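Willex lab starts gathering hand demonstrations for its sorting robot
23/11/2023
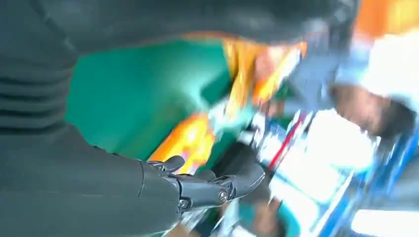
The robotics team at Willex has begun recording the examples its new sorting system will learn from, and the mood in the lab at Vavside is good. Every recording is made by a person guiding the arm through a small everyday job, such as picking up one item from a crowded surface and setting it down somewhere else. The camera rides along near the hand, so the learner gets the arm's own point of view, dark jointed fingers fairly crisp in the foreground and the green and orange of the workspace streaking past behind them. Frames as smeared as that one stay in the set. A robot that has to work at a decent speed will see plenty of blur, and the team wants it to have met some before its first real shift!

The project is called Flarnetard, and the goal for this first stage is 200 clean demonstrations per task. Three tasks are on the list so far - picking, handing over and putting away. A single demonstration lasts around 30 seconds, plus the time it takes to rearrange everything before the next one.

"You get better at it very quickly," said Thabiso Naidoo, who has guided the arm for most of the sessions. "The first morning I was moving like I was underwater. Now I reach, close, lift, and I'm already thinking about the next one. We kept the slow ones too, but they're tagged separately."

Tagging is the other half of the job. Sipho Sithole goes through each recording and marks the moment the fingers start to close, the moment they let go, and any fumble in between. Fumbles with a good recovery are prized, and he keeps a running list of favorites that he will happily play for anyone who stops at his desk. His current number one is a dropped peg caught on the second try.

An early version of the learner, trained on just 26 demonstrations, has already managed a few picks without help. It was slow and it missed a lot, but it reached for the right thing more often than the team had expected from such a small set - enough to bring people over from the next room to watch.

Handing over comes next, with a second operator joining so that the examples don't all share one person's habits. Dlamini, the packing firm that will host the first trial, is sending a crate of its own mixed goods to practice on. The trial is planned for May.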